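Prakley Home and Shop Automation
Frequently Asked Questions

Questions on this page come from the contact form and from visitors to the Galtport showroom. Answers are updated when something changes. If yours isn't covered, use the form at the bottom of the site.

Can a robot clean my house yet?

Parts of it. Floor vacuums and mops work well and have for years. Dishwashers and washing machines are machines too, and they do most of the hard work once somebody loads them. What is still missing is the part in between: picking things up, deciding where they belong, and putting them there. Robots can do some of that under supervision. We do not sell a robot that does it unattended in a home, and we would be careful with anyone who says they do.

What about something simple, like clearing a desk?

Clearing a desk is a good test because it sounds easy. A person looks at it once and knows what is trash, what is a dish and what stays where it is. A robot has to work out each of those separately. It also has to reach the can without knocking over the lamp or the statue, and it has to do it in a room with chairs, doors and plants in the way.

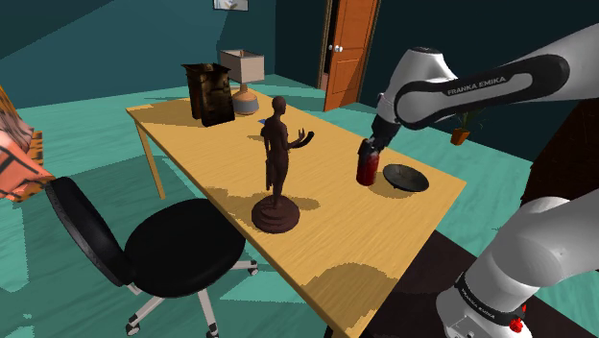 Simulated desk-clearing task. The arm has the red can; the statuette and lamp share the desk.

A fixed arm can handle a desk like this one if everything is within reach. It can't follow you to the next room. Arms on wheeled bases can, but they cost more and need clear floor space to turn.

Why do you show simulated rooms?

Most of the early work on a chore is done in simulation. Software can run the same pickup over and over with the objects moved a little each time, and nothing gets broken. Our standard tidying set is 200 room layouts. A task has to pass there before we try it on real furniture in Galtport.

Does a task that works in simulation work in a real room?

Not always. Friction, glare, soft packaging and liquids are hard to model well. An empty can and a full one look the same from the outside but behave differently when squeezed. Expect some retuning on site. We include 12 hours of it in every shop installation.

Can a robot pick up a can without crushing it?

Yes, with the grip force set correctly. Rigid cans and bottles are among the easier items. The harder question is what angle the object ends up at once it is held. For a recycling bin it hardly matters. For an open drink it matters a great deal, and the robot needs to know which end is up before it lifts.

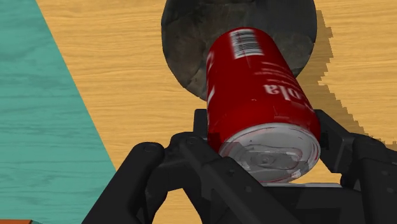

Close view of a simulated grasp, with the can held lid down between the two fingers.

If you want cans placed upright on a shelf, the program has to include a step to turn them. That adds time to each pickup and needs free space around the gripper.

Which chores are ready now?

At home: vacuuming, mopping, mowing and window cleaning on flat glass.

In a shop or small plant: moving boxes of a known size, loading parts from a tray into a machine, stacking finished goods, and sorting a short list of rigid containers.

Which chores are not ready?

Folding mixed laundry, making beds, washing pots by hand, cleaning bathrooms and putting away groceries. You can find videos of all of these. Ask how many tries it took and who was at the controls.

What is the difference between the Suvetti and Procházka packages?

Suvetti is our bench package. It includes one arm, a two-finger gripper, a camera and a fixed mount, and it suits work that comes to the same spot every time. Procházka adds a wheeled base and a second camera for shops with up to 3 stations. Neither package is approved for use in a private home.

How much does it cost to find out if my job is suitable?

A feasibility review is $1,125. Send us samples of the items and a short video of a person doing the work at normal speed. We build the job in simulation, run it, and send a written report with pickup times and a list of the items that failed. The fee comes off the price if you order.

Will it be faster than a person?

Usually not, item for item. A person clearing a table uses both hands and looks ahead to the next thing while still holding the last one. The gain in a shop comes from running through breaks and overnight.

Does somebody need to watch it?

For the first weeks, yes. After that, somebody should be close enough to clear a dropped item or refill a tray. Every system we install has a stop button at the station, and everyone who works near it should know where it is.

Can I see one working?

The Galtport showroom runs a Suvetti bench from 10 a.m. to 3 p.m. on open days. Bring a few of your own items if they are clean and fit in a shoebox. The showroom is closed for all of July.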